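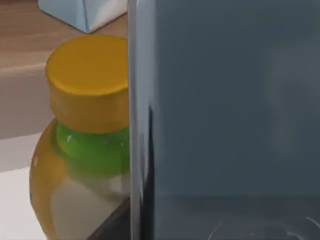
Issue 49, page 26

WHEN THE ROBOT SAYS "GOT IT!" AND IT HASN'T

Read enough adverts and you would think robots never drop anything. Be careful with adverts. Plenty of robots drop things, and quite a few of them don't know they have done it.

The big picture on this page was made by a computer. It is a simulation, a sort of pretend world where a robot can practise without breaking anything real. The large grey-blue shape is one finger of a robot's gripper, and part of a bottle with a yellow cap is showing beside it.

Now try a question. Is the robot holding the bottle? You can't tell from the picture. The finger hides half of the cap, and there is no way to see whether the two are touching. A robot using a camera close to its own hand can have the same trouble. Its finger gets in the way at the very moment it needs a good look.

What went wrong at Takstead

Takstead is a warehouse that packs bottles into boxes. In January it got a new robot arm called Hara. The people selling Hara said it could move 600 bottles a day. The sign by the door soon said 900, and we would like to know who did the adding up.

Hara worked like this. It reached out, closed its fingers, waited a moment and sent a message to the main computer: "Got it." Then it swung round to the packing box and let go.

The trouble was in the message. Hara sent "Got it" whenever its fingers stopped moving. Fingers can stop because they have met a bottle. They can also stop because they have shut on each other, or got stuck. Hara treated all of these as the same thing.

So one morning Hara packed 26 boxes, and some of them had gaps where bottles should have been. The computer said every box was full. It believed Hara, and Hara believed its fingers.

A bottle had also slipped halfway through a swing and landed on the walkway. No one was hurt, but the floor was slippery and a person could easily have fallen.

Who noticed?

A person did. Emil Kofler picked up a box to put it on a trolley and thought it felt too light. He pressed the red stop button before he opened the lid. That was the right order to do it in — a robot arm that doesn't know what it is holding may not know where you are either.

Did they fix it?

They say so. Hara now checks how wide apart its fingers are when they stop. If they are closer together than a bottle is wide, it has missed. The boxes are weighed as well, and there is a fence along the walkway.

Those sound like good changes. We would still ask what happens when the bottles are a different size, or when one slips after the check is done. If a grown-up tells you a machine "can't go wrong", ask them how it would know if it had.

Try it yourself

Shut your eyes and ask a friend to put a pencil between your finger and thumb, or to put nothing there. Easy to tell, isn't it? Now do it again in thick gloves.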